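Kellmont Tripod Coat Stand: I've Had It Since May and I Have Opinions

355 shares

I did not set out to care about coat stands. I had a nail. The nail was by the door, it held one jacket, and when a second jacket showed up it went over the back of a desk chair, and then so did a third, until the chair had so much on it that it rolled away when I tried to sit down. So yes, I caved and bought the Kellmont, the tall wooden one with the branching pegs and three splayed feet, and a few people have asked me how it's holding up. Here goes!

Putting it together

It comes in a long skinny box that looks like it has a fishing rod in it. Inside you get the pole in sections, the legs, a bag of pegs and a folded sheet of drawings. No words at all on the sheet, just arrows and a little bald man who is happy in one picture and unhappy in the next. I followed the bald man. It took me one cup of coffee, and I would've been quicker if I hadn't put a leg on facing the wrong way and then blamed the factory.

The pole sections screw into each other, and this is where I have my first gripe. Tighten them, walk away, come back the next morning and tighten them again. Mine crept loose overnight, just a hair, and the whole top half had a sort of lazy swivel to it. After the second round it stopped and I haven't touched it since. If you give up after day one you'll think you got a bad one (I had the return form half filled out).

The legs bolt on from underneath with an Allen key that is in the box and is terrible. Use your own if you own one. The included one is so short that your knuckles hit the leg every quarter turn, and I said some things.

The feet

I was worried about the feet more than anything. Our big room has a shiny gray floor that shows every scuff, and it's also slick, so anything with hard feet tends to go skating when you bump it. The Kellmont ships with thin stick-on pads. They're fine! They're a bit mean on the glue, and one peeled off when I dragged the stand instead of lifting it, so I replaced the lot with thicker felt from the hardware store and forgot about it.

The splay is wider than I expected. That's good for tipping, less good for toes. In a narrow hallway I think you'd curse it weekly. Out in the open, with space to walk around it on all sides, I quit noticing it after a couple of days, apart from the one time I caught a foot with the vacuum and had to do a little dance to save a hat.

Will it tip?

This is what everybody wants to know. Short version: yes, if you're dumb about it. I was dumb about it on purpose, for you. I hung my heaviest winter coat on the highest peg, all by itself, with no leg underneath that side, and then gave the pole a shove. It leaned, thought about it, and came back. Then I added a loaded laptop bag to the same side and had to catch it.

What works is hanging the heavy thing over a leg. Once you get in the habit it's second nature, and visitors will get it wrong forever, so just quietly move their coats. My heavy backpack doesn't go on it at all. Backpacks live on the floor, as God intended, and the stand gets coats, scarves, light totes and the umbrella.

I had an old Wiegand stand years ago, the metal kind with the round weighted base, and that one you could've hung a bicycle on. It also weighed as much as a bicycle and left a rusty ring on the carpet. I'd take the Kellmont over it any day, but if you have big men with big parkas coming through your door all winter, go look at something with a weighted base.

The pegs

I love the pegs. They angle up enough that a coat loop doesn't slide off when the next person grabs theirs, and the ends are rounded, so you don't get that weird nipple shape in the shoulders of your sweaters (you know the one). They stick out at different heights, so a short jacket and a long coat can hang near each other without getting tangled.

Thin straps are the weak spot. A cloth bag with soft handles is perfect on there, but anything with a skinny chain or a slippery cord wants to slide down toward the pole and bunch up. A purse I borrowed for testing did it every single time.

Living with it

The room it's in does a bit of everything. There's the big white bleacher-style shelving that holds whatever we can't find a home for, desk chairs on wheels that never stay where you left them, and the table with the lime-green cloth where the griddle lives. I was a little scared the stand would look like it had wandered in from somebody's grandmother's front hall.
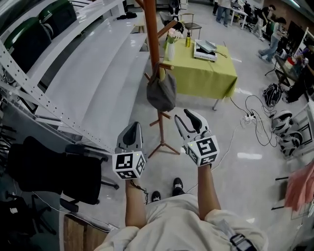

So, where you put it matters more than I figured. I moved mine four times. By the door it got in the way of the door. In the corner, half the pegs faced the wall and were useless, and that's a real waste with this design because they go all the way around. It wants to be out on the floor where you can get at it from any direction.

Do keep it back from food, though. I learned that on pancake morning, when my good wool coat was hanging too close to the griddle and smelled like breakfast for two days. It was nice for the first hour. I aired it out and moved the stand farther off, and it hasn't been a problem with anything less smoky than bacon.

Cleaning is nothing. Dry cloth, top to bottom, and get into the crotch where the pegs meet the pole because dust loves it there. I tried a dab of Malterance furniture polish on the underside of one leg to see what it would do and couldn't see any difference at all, so I wouldn't bother.

Who should get one

If you rent and can't put holes in the wall, get it. If you've got a bare spot and too many jackets, get it. If you have a toddler who climbs or a cat who believes in himself, I'd put hooks on the wall instead and sleep better.

My rating is four out of five. I took off one for the overnight loosening and that miserable Allen key, and I nearly took off another half for the stick-on pads, but then my brother-in-law came over, hung up his coat without being asked for the first time in his life, and I gave it back.

Next month I'm doing boot trays. I already have two of them and I already hate one.

213 comments

Fliveck Home Reviews | Contact: Eckhard Thiele | © Fliveck, all rights reserved | Back to top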